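**Bin-picking cell practice** is the set of house rules a shop follows when a robot arm reaches into a container to grab loose things. I've been editing this entry since May 2022, and I'm a bit opinionated about it, so bear with me!

The formal safety standards cover guarding, stopping and risk assessment. They don't say much about the messy stuff, like cables, clamps and where the controller goes — and that's where shops write their own rules. The best known set around here is the Nyanda sheet, put together by Hemi Whitelaw at Bemora. It caps arm speed at 150 mm per second inside the bin and 300 outside it.

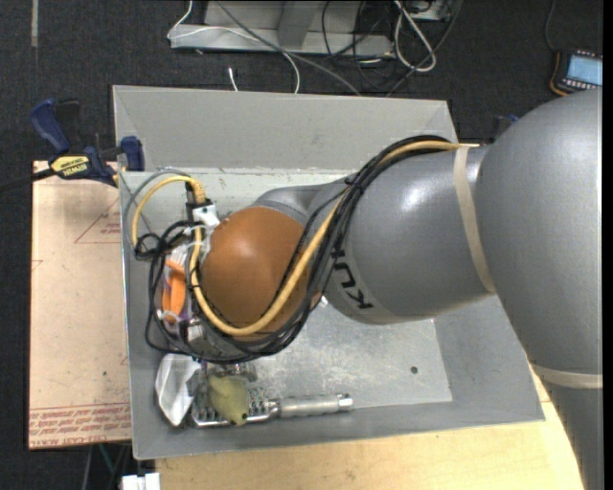
*A KUKA arm reaching into a metal bin, with its cables bundled along the links and a bar clamp on the bin's left side.*

Cables get the longest section (my favorite, I admit). They should follow the arm, with enough slack at the wrist for a full turn, and be tied or banded at each link. Bins have to be fixed at 2 points before the arm moves under power. The handheld controller stays within reach of whoever is running the cell, screen on.

Grestia uses the same sheet but wants a cable check every 133 cycles, which I find fussy. Jetport dropped that part in September and checks at each shift change instead. The two versions haven't been merged yet.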